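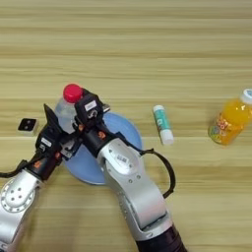 Is the Nustlow voter guide going to be finished before people vote?

The print edition is finished and is now in the libraries, the two clinics and the feed store. The web edition is missing one race, for reasons described under Candidates, and will go up in full this week.

Print | E-mail
Filed under: Elections & Local Government, Grantee Reports

Nustlow Voter Guide – second progress report to the Gromel Fund
Mon 27 October
Submitted by Jérémie Delorme, project lead

Where we are

The grant agreement asks for a guide to every contested local race in Nustlow, Tveit and Gendham, a candidate forum in each town, and a survey of what residents want to know before they vote. The survey is done and the print guide is out. Two of the three forums have been held, and the third is on Thursday in Gendham, assuming the school finds the key to the sound booth, which it has been looking for with real energy.

The first report, as your program officer pointed out in a very kind note, contained a timeline in which the guide went to the printer before the filing deadline. I have since bought a larger calendar.

The survey

We mailed the survey to 1,372 households, drawn from the public voter file across the three towns. We got 916 back. That's two in three, and I would like to claim it for our clever design, but the form went out in the same week as the notice about the new trash pickup rules, and several people appear to have believed the two were connected. Eleven or more of them wrote to us about bins. I stopped keeping a tally, and forwarded the lot to the public works office, which did not thank me.

Setting the bins aside, the answers were useful. We asked people to name one thing they wished they knew about a local office before voting for it. The most common answer, by a wide margin, was what the office does. School board and mayor people mostly had a handle on. Drainage district supervisor, no. One respondent in Tveit wrote that he had voted for the same drainage supervisor since moving to town and had assumed it was the man who fixed the fountain.

We had planned the guide around candidate answers on issues. After reading the survey we moved things around, and every race now opens with a short box saying what the job is, what it controls, how long the term runs, and what it pays, where it pays. The candidates come second. Two of them complained about this.

Questions about party came up less than we expected. All the races in the guide are nonpartisan on paper. In Tveit everybody knows anyway, and in Gendham they know and will tell you about your neighbor too.

The print guide

We printed 1,000 copies in the first run. The original plan was for more, but the paper quote went up between the budget and the order, and the cheaper shop could only do it on stock so thin that the mayoral race showed through onto the water board. We went with fewer copies on paper a person can read.

Distribution has been uneven. The Nustlow library ran through its stack by the second weekend and asked for more. The stack at the Tveit town hall did not move at all until somebody on the front desk took it off the shelf behind the dog license forms and put it on the counter. I dropped off the remaining Gendham copies myself and found that the feed store, which I had added as an afterthought, was our best location in that town. People wait there. They read what is in front of them.

There is one error in the print edition. On page four the hours for the Gendham early voting site are given as the hours for the Gendham recycling center. They are in the same building, and the clerk's page lists them one above the other, and I read the wrong line. We had correction slips made the day it was reported and they have been tucked into every copy we could get back to. The copies already in people's homes are another matter. The clerk has posted the right hours on the door, the local radio station read them out, and I've called both candidates for clerk to apologize, since each of them had separately concluded that I was working for the other.

The cost of the slips came out of my travel line.

Candidates

Every candidate in a contested race got the same five questions, the same word limit and the same deadline in September. Most answered. A few answered the questions they would have preferred. We printed what we were sent up to the word limit and stopped wherever the limit fell, as the rules said we would, so that one answer on road repair ends in the middle of the word "culvert." He has been told he may finish the thought on the web edition.

The missing race is the Tveit water board. One candidate's answers were word for word the same as her opponent's. Each says the other copied. The e-mails arrived six minutes apart, which settled nothing, because both of them say they had shown a draft to the same friend. We printed the job description box for the water board with a note that candidate answers would be online, and asked both to write new ones. One set is in. The other is promised, and if it hasn't come by Wednesday noon we will publish the one we have and a plain line saying the other candidate did not respond. Both have been told this in writing.

No candidate has been shown another's answers in advance, and none was allowed to change anything after the deadline except phone numbers.

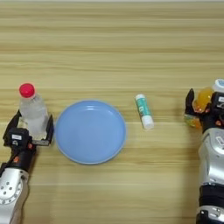
A bottle in each gripper, over a light wooden tabletop.

The forums

Nustlow went first. Turnout was good for a weeknight and the candidates for mayor were civil, to the visible disappointment of the back rows. We used a kitchen timer with a bell. The bell was louder than the microphones, and by the second hour the candidates had started to finish their sentences early out of what I think was fear. I recommend it to anyone running a forum.

Tveit was harder. The room we had reserved was double-booked with a square dance, and the dancers had been there longer than we had, in every sense. We took the smaller room next door. The discussion of the sewer bond was conducted over a fiddle, and at one point a candidate for town council paused to let a tune end and got the only applause of the evening. Still, people stayed. The questions from the floor were sharper than the ones I had written, mostly on who would pay for the bond and when, and I've borrowed several of them for Gendham.

What went wrong in Tveit beyond the booking was the sign-in sheet. It was set out at the door of the original room, so our attendance record for that evening includes a number of square dancers. I have not tried to clean it up. Please don't use the Tveit figure for anything, and I have left it out of this report so that you won't be tempted.

For Gendham we are changing three things. Questions will be written on cards and read by the moderator, after a Tveit resident's question ran longer than any answer to it. The clerk's office will have a table for people who want to check their registration or find their polling place. And I will visit the room on the morning of the event and stand in it until someone confirms it is ours.

Money

Spending is within the total. Printing is over its line, for the paper reasons above, and mailing is under, because the survey went at the nonprofit rate once the post office agreed that we were one. I'd like your permission to move the mailing surplus into printing to cover a small second run for the Nustlow library and the feed store. If the answer is no, we will make do with photocopies, which the library has offered to run and which will look like photocopies.

The web hosting bill is paid through next spring. The translator's invoice has not arrived despite two reminders from me, and I am setting the money aside on the theory that she will want it eventually. Her Spanish edition of the guide is on the site now and reads better than mine.

What we need from you

A yes or no on the printing transfer by Wednesday, as the shop needs two days. Also a decision on the Gromel logo. Your brand sheet says it must appear at the top of all public materials, while the county's rules for anything displayed in a polling building say no sponsor's name may appear at the top of anything. We put it on the back cover. If that's a problem I would rather hear about it after the election.

Next report

The final report will cover the Gendham forum, web traffic, the exit questionnaire we are handing out at the library, and what I would do differently, which already has its own folder. I'll attach the full survey tables with names and addresses removed. The comments about bins I can include or leave out, as you like. Some of them are quite well argued.

J. Delorme
Nustlow Voter Guide

Print | E-mail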